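Lista: planificación-taller
Noviembre
Por Vsevolod Pavliuk

Asunto: Re: presupuesto de la segunda celda de dos brazos

Hola a todos:

Contesto por partes al mensaje del viernes. Lo copio abajo recortado, porque llegó con tres firmas y un hilo viejo pegado al final.

> Hemos recibido la oferta de Prorkar para la segunda celda. Antes de
> pasarla a compras necesito saber tres cosas:
>
> 1) Si las pinzas tienen que ser iguales a las de la primera celda o
> se puede ir a un modelo más barato.
>
> 2) Qué parte de los consumibles (bandejas, pulsadores, cajas de
> mando) va al presupuesto de este año y qué parte al siguiente.
>
> 3) Si la mesa y la estructura se compran montadas o las hacemos en
> casa, como la otra vez.
>
> Skaselell pide además que quede por escrito para qué se va a usar
> la celda durante los primeros meses. La última vez se aprobó con una
> línea y luego hubo preguntas.

Empiezo por lo último, que condiciona lo demás.

Uso previsto. La segunda celda hará la misma familia de tareas que la primera: manipulación de cajas de mando y de sus pulsadores con dos brazos, uno que sujeta y otro que trabaja. Las piezas sueltas van en bandejas, separadas por color. Queremos dos celdas iguales para poder pasar una tarea de una a otra sin rehacer nada. Si la segunda sale distinta en altura de mesa, en pinzas o en posición de los brazos, tendremos dos máquinas con dos juegos de ajustes, y el ahorro de la compra se va en horas de puesta a punto. Pido que este párrafo se copie tal cual en la solicitud a Skaselell.

Pinzas. Mi respuesta es que sean iguales. La alternativa que ofrece Prorkar es más barata y para coger cajas serviría. El problema está en los pulsadores. Son piezas pequeñas, con una pestaña de color en el costado y una cabeza redonda, y caen en la bandeja en cualquier orientación. El modelo barato tiene los dedos más anchos y menos recorrido de apertura. Con la muestra que nos dejaron, los pulsadores se giraban al cerrar con bastante frecuencia. No tengo una estadística seria porque la muestra estuvo aquí una tarde, pero fue suficiente para no querer comprar dos.

Además, los recambios de dedos que tenemos en el armario son para el modelo actual. Si compramos otro hay que abrir otra línea de repuestos, y eso no aparece en la oferta.

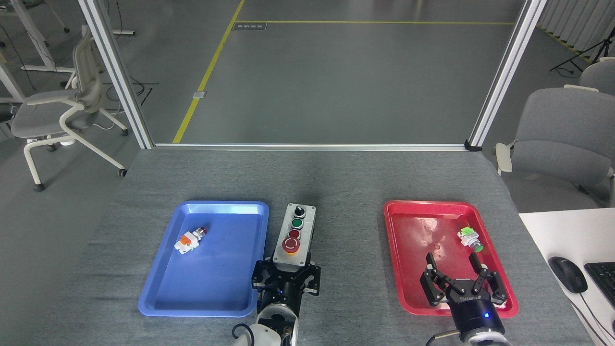

Tiempo de lectura: 6 minutos

La caja de mando se coloca de pie entre la bandeja azul y la roja, y la pinza izquierda la coge por la parte de abajo. Lo menciono por el punto de las bandejas: el espacio entre ellas lo fija la caja, y la de Plamport que nos han propuesto como sustituta es más ancha. Con ella habría que separar más las bandejas y el brazo derecho empezaría a trabajar cerca de su límite por el lado de fuera. Se puede hacer, pero no lo haría en una celda nueva.

Consumibles. Propongo este reparto:

Este año: las bandejas, la primera tanda de pulsadores y las cajas de mando completas. Las cajas, con el selector giratorio, los dos pulsadores y la seta de emergencia, igual que las que ya usamos. En la oferta aparece una versión sin seta, algo más barata. No la quiero. La tarea tiene que hacerse sobre la caja tal como la encontraría alguien en una instalación, y la seta ocupa un sitio que la pinza debe respetar.

Año que viene: la segunda tanda de pulsadores y la reposición de bandejas.

En cuanto a cantidades, el mínimo de pedido de pulsadores es de 300 unidades y el siguiente escalón de precio está en 500. Pido 300. Las pestañas se estropean antes que el resto de la pieza, y prefiero tener la segunda tanda nueva cuando haga falta que un armario lleno desde noviembre. Si compras ve una diferencia de precio que compense, lo hablamos, pero hay que descontar el sitio que ocupan.

Sobre las bandejas no tengo preferencia de marca. Condiciones: plástico rígido, borde levantado, esquinas redondeadas, mismo tamaño para los dos colores. Las brillantes se rayan con los dedos de las pinzas y a la larga eso se nota en la visión. Si el proveedor tiene un acabado mate al mismo precio, que mande dos de muestra. Si cuesta más, seguimos con las de siempre y las cambiamos cuando toque.

Mesa y estructura. La primera la montamos nosotros con perfil de aluminio y moqueta gris encima del tablero. El resultado es bueno, pero el montaje se llevó bastante más tiempo del previsto, y una parte fue corregir la escuadra de los postes. Arnardóttir ofrece la estructura cortada y mecanizada, con las escuadras incluidas, por 2.399 euros sin transporte. El tablero y la moqueta los ponemos nosotros.

Estoy a favor de comprarla así. La versión hecha en casa sale más barata en material, pero nadie del taller tiene dos semanas libres antes de fin de año, y si la mesa se retrasa los brazos se quedan en sus cajas con la garantía corriendo. Ya nos pasó con la primera.

Dos detalles para el pedido de la estructura:

- Que la altura del tablero sea la misma que en la primera celda, medida con la moqueta puesta. La otra vez se midió sin ella y hubo que volver a ajustar las posiciones.

- Que el travesaño horizontal vaya a lo largo del borde lejano de la mesa y que los postes queden por fuera de la zona de trabajo. En el plano que mandó Arnardóttir el poste derecho está metido hacia dentro. Les escribí el lunes y contestaron que lo cambian sin coste, pero falta el plano corregido. Hasta que llegue, que no se firme.

Cableado. No viene en ninguna oferta y conviene ponerle una partida. En la primera celda los cables de las pinzas van por fuera de los brazos, haciendo una curva junto al brazo. Funciona, pero cada cierto tiempo hay que revisar que no se enganchen con el borde de una bandeja. Para la segunda me gustaría comprar desde el principio las guías y las bridas del fabricante, dos juegos, y montar uno de ellos en la celda vieja. Es poco dinero y se paga con la primera parada que evite.

También hay que contar con el puesto del operador. Ahora el ratón y el teclado están en una mesa blanca pegada a la esquina de la celda. Para una persona va bien. Con dos celdas en la misma sala necesitamos otra mesa igual, y conviene decidir ya si se pone en el mismo lado o en espejo. Yo la pondría en el mismo lado, por la misma razón que las pinzas. Sillas no hace falta comprar.

Sala. Las líneas amarillas del suelo no se tocan. La segunda celda tiene que caber sin pisarlas y sin tapar las tapas de registro. He hecho un croquis y cabe, aunque el paso por detrás queda en unos 17 centímetros más del mínimo que nos exigen, así que no hay margen para un armario. El armario de repuestos se queda en el pasillo.

Plazos. Prorkar da ocho semanas para los brazos y las pinzas desde el pedido firme. Arnardóttir da tres para la estructura. Si pedimos las dos cosas a la vez, la mesa llega bastante antes, tenemos tiempo de poner tablero y moqueta sin prisas y los brazos se montan el mismo día que llegan. Plamport no ha dado plazo para las cajas de mando, pero si al final seguimos con las de siempre eso da igual, porque quedan suficientes en el armario para arrancar.

Lo que no está cerrado:

El seguro del transporte de los brazos. En la oferta de Prorkar figura como opcional y sin importe. He pedido que lo concreten.

La formación. Incluyen una jornada que no necesitamos. He preguntado si la cambian por una visita de revisión a los seis meses. No han dicho que no.

El segundo juego de dedos de repuesto. Está en la oferta como línea aparte. Yo lo dejaría, aunque si hay que recortar algo es lo primero que quitaría, mientras las pinzas sean del mismo modelo y podamos tirar de lo que hay.

Si hay que recortar más, el orden sería: dedos de repuesto, segundo juego de guías de cable, segunda tanda de pulsadores. Las pinzas y la estructura no las tocaría.

Necesito que alguien de compras confirme la partida de consumibles antes de que yo mande la solicitud. El borrador está en la carpeta compartida, con las dos ofertas y el croquis de la sala. El croquis está a mano y las cotas de la pared de las cortinas se leen mal; si alguien las va a usar para algo, que me las pida.

Un saludo,
Vsevolod Pavliuk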